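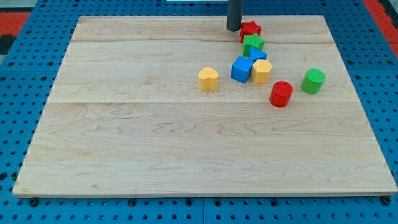
Lorna Tveit
Technical writer, bench support

Section 3. Setting up the tidy-up task

Read this section after the arm is mounted and the emergency stop has been tested. It covers the board, the blocks, the first runs and how to write down what you get. It also covers what you can fairly say about the results, and that part is longer than the product people at Mislow wanted.

The task is called tidy-up in the Nindness software, and the name flatters it. A toddler's blocks are on a board and the arm has to move them into a box. We ship it as the first task because it is the smallest piece of work that still looks like a household chore. It has shapes that roll and shapes that don't, pieces standing close together, and pieces on their own. If your interest is in whether a machine can clear a kitchen table or sort a parts tray, start with this task and keep your expectations where they are.

What you need

The maple board, the block set, the receiving box, the hex key from the accessory bag, a soft cloth, and a notebook or the printed log sheet. The block set has star, heart, hexagon, triangle, cube and cylinder shapes in four colors, two blocks to a color. Spare blocks are sold separately. Building blocks from a toy store will fit the board but not the software, which was taught on this set and does poorly on others.

Mounting the board

1. Press the emergency stop and leave it pressed until you reach the end of this part.

2. Wipe the blue pegboard table. Grit under the board will make it rock, and the arm will blame the blocks for it.

3. Lay the board flat with the plain wood up. Leave a margin of pegboard showing on every side.

4. Line up the front edge with the table holes and fit the four bolts. Start all of them by hand before tightening any.

5. Tighten the two outer bolts first, then the inner two. Stop when the board no longer shifts under your palm. More force will dent the maple.

6. Press down on each corner. If one lifts, back the bolts off and start again from step 3.

CAUTION: Never put your hands on the board while the stop is released, even if the arm has been still for several minutes. A stopped arm may be waiting for the software to finish thinking. From the outside you can't tell the difference.

Note: The board has seams where the planks are glued, and its grain is strong and wavy. Earlier versions of the software sometimes took a dark line in the wood for the edge of a block. This was reported as fixed in the December release. It happens less now. If your arm reaches for bare wood more than once in a session, run the background step again (see Troubleshooting).

Placing the blocks

7. Put the blocks on the far right part of the board and leave the near part clear. The arm comes in from the far side and the near strip gives you room to reset without leaning across anything.

8. Make one close group and leave a few pieces by themselves. A good first layout has the two stars together, the blue triangle just below them, and the blue cube next to the yellow hexagon. Set the yellow heart off to the left with open wood on all sides. The two cylinders go at the lower right, on their flat ends.

9. Don't square anything up. Turn the cube so that you see a corner. People at home don't leave things lined up, and a layout that is all right angles will give you a success rate you'll regret quoting.

10. Stand clear, release the stop, and send the arm to the start position. The rounded tip should hang over the board beside the group, above the block tops. If it comes down far enough to brush a star, press the stop and repeat the height setting in Section 2.

Note on lighting: Each block should throw a small soft shadow. Hard black shadows mean a lamp is too close or the sun is on the board. Close the blinds before you change any settings.

The first runs

11. Choose Tidy-up, then Single. The arm will attempt one block and stop.

12. Watch the whole attempt. It's slow, and you will want to go and get coffee. Please stay for the first dozen or so, because the log file records what the software believes took place, and the two accounts don't always match.

13. Write down the block, whether it reached the box, and what went wrong if it didn't. Use plain words: missed, dropped, knocked over, took the neighbor too.

14. Put the blocks back in a different layout. Press the stop first. Every time.

15. Once you have gone through every block as a single, choose Tidy-up, then Full. The arm will keep going until it sees an empty board or gives up.

CAUTION: In Full mode the arm doesn't know about anything that isn't a block. A phone, a coffee cup or a sleeve left on the board may be ignored or may be struck. Keep the board clear of everything except the set.

What counts as a success

Our rule on this bench is strict. The block is in the box, the arm did it without a hand from anyone, and no other block left the board on the way. A block that bounces off the rim and goes in counts. A block you nudged so the arm could get a better hold does not, however small the nudge was.

Using that rule, we ran 477 single attempts on mixed layouts before writing this section. The arm put 271 blocks in the box, or 57 percent. The sales sheet for the Malinowski package shows a higher figure. It comes from layouts with every block standing alone, and the sheet says so in a footnote. Both figures are correct. Only one of them resembles a child's bedroom.

The failures weren't spread evenly. Blocks with space around them were mostly fine. The heart did well from the side and badly when the arm tried to take it near the point. Stars were awkward in pairs: the arm would go for one and push the other, and then stop because the picture no longer matched its plan. Cylinders were easy until one went over. After that they rolled, and the arm went to where they had been.

A person clears this board in a few seconds without looking up from a conversation. We mention it because visitors to your bench will, and it's better to have said it first.

Before you call it a chore

We get a lot of mail asking whether the tidy-up task means the arm can be used for real work, usually laundry, dishes or packing small parts. The answer from support is no, not on the strength of this. Some points to go through before you promise anything to a customer or a school board:

The board is bolted down. A kitchen table isn't, and it has a tablecloth.

The blocks are bright, single-colored and dry. Try the task with the room lights off on one side before you claim it handles a living room.

A person does the reset. In our sessions, putting the blocks back took longer than we had planned for, and none of that labor appears in the success rate. If you are costing a shop-floor job, it has to go on the sheet.

The arm asks for help by stopping. It doesn't beep, text or turn a light on unless you buy the Promport signal add-on. Somebody has to be in the room and paying attention, so you haven't freed up the person you were hoping to free up.

It does have uses as it stands. The task is a fair test of whether your mounting, lighting and height settings are right. It's good for teaching, especially for showing a class how a small change in layout wrecks a good run. And it repeats dull motions without complaint for as long as the layout is kind to it, and for certain feeding and sorting jobs that may be enough. Bring us the job and we'll tell you whether we think so. We have talked more people out of a purchase than sales would like.

Troubleshooting

The arm hovers over the group and never comes down.
It can't decide between two blocks. Move one of the stars a finger's width away and run the attempt again. Log the first attempt as a failure.

The arm reaches for bare wood.
Clear the board completely, choose Background, then Relearn. Put the blocks back only after the message says Done.

The arm takes two blocks at once.
Common with the cube and the hexagon when they touch. There's no setting for this. A wider gap solves it and also makes the task easier, so write down the gap you used.

A cylinder has rolled off the board onto the pegboard.
Press the stop and retrieve it by hand. The software doesn't look past the edge of the maple.

Full mode says Complete and there are blocks on the board.
Check that nothing is shading them. If the light is good, save the log and send it to support with your layout drawn on the back of the sheet. We want these.

Results were fine in the morning and poor by 4 p.m.
Blinds.

Shutting down

16. Let the arm finish or press the stop. Don't switch off the power in the middle of a move, as the gripper may let go of what it's holding.

17. Send the arm to the rest position, press the stop, then switch off.

18. Put the blocks back in the bag and check the set against the card inside the lid. The triangle is the one that goes missing.

19. Leave the board bolted in place if you plan to run again. If you remove it, repeat steps 1 to 6 and the height setting before the next session, including when the board looks exactly as you left it.

Section 4 covers the cloth-folding task. It is marked experimental and should be read that way.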